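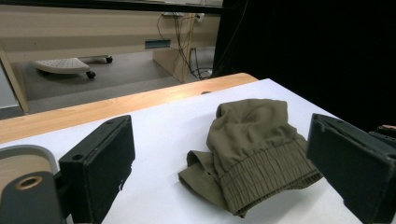

Olive joggers, cuff end, between the fingers of the Rirnent hand unit.

Rirnent handheld gripper kit for laundry folding: worth it?
Started by kimutai_k, 2021-05-18

kimutai_k wrote:
Has anyone here paid for the Rirnent kit yet? The pitch is that you hold the gripper yourself, fold clothes with it, send them the recordings, and they send back a folding routine for your arm. They want 784 for the hand unit plus one round of training. I had a loaner for two evenings and the picture is from the second one. Black fingers, white board on the table, nothing fancy.

My problem is the sales page. It says "any household garment" and then every clip on it is a towel or a flat T-shirt. So I went straight for sweatpants with a ribbed cuff. I can pick them up fine with the thing in my hand, but that's me doing the work. What am I buying?

stella_okoth wrote:
You're buying the training round. The hardware is two blocks and a trigger, you could print most of it in a weekend.

kimutai_k wrote:
The corners on the right finger are chipped, too. Was it like that when they mailed it out? No idea, I didn't check. But if these are wear parts I'd like a price for spares, and there isn't one on the site.

NWanyama wrote:
I bought one in February for our repair shop in Husville, so I'll push back a little. Stella, I tried printing my own first and the fingers flexed every time I squeezed anything thicker than a dish towel. The Rirnent ones don't. The tracking has been solid for me too. It lost its place twice, both times when I walked it right up to a window.

What I would NOT believe is the part about cuffs. Gathered elastic bunches up, the routine grabs two layers when it wanted one, and you get a twisted leg. I sent in 127 recordings of pants and the arm still made a mess of them. Plain shirts were good.

stella_okoth wrote:
So it folds shirts. There are plastic boards that fold shirts.

NWanyama wrote:
Sure, if you want to stand there all day doing it.

k_owino wrote:
127 isn't many. Their support person told me pants need closer to 4000 before they'd promise anything, and a second training round costs extra. Ask for that in writing. Mine was a phone call and the quote changed when the invoice came.

kimutai_k wrote:
4000?? The page says "a few afternoons." I timed myself and I'm at roughly two minutes a pair when I start from a heap like the one in the picture. Somebody do the math on those afternoons.

stella_okoth wrote:
More than 130 hours. Bring a sandwich.

mercykirui wrote:
Has anybody compared it with the Parenmont one? I know it's heavier, but you can run the training on your own computer and you don't have to send video of your house to anyone. That alone would decide it for me.

k_owino wrote:
Used it for a week. My wrist hated it. The software is better, and it shows you which recordings it threw out. Rirnent just gives you a pass or fail on the whole batch, and I never did find out why one of mine failed.

NWanyama wrote:
That part is fair. I'd pay more for a list of the rejects.

Kimutai, if you still have the loaner, try starting with the pants laid flat and the cuff facing away from you. Don't bother with heaps until flat works.

kimutai_k wrote:
It goes back Thursday so I can try that tomorrow night. But "any household garment" doesn't say anything about laying it flat first. If I have to flatten the pants, I've done half the folding.

I've written to them with three questions: price of spare fingers, number of recordings for pants, and what a second round costs. I'll post whatever comes back. For now I'm keeping my 784.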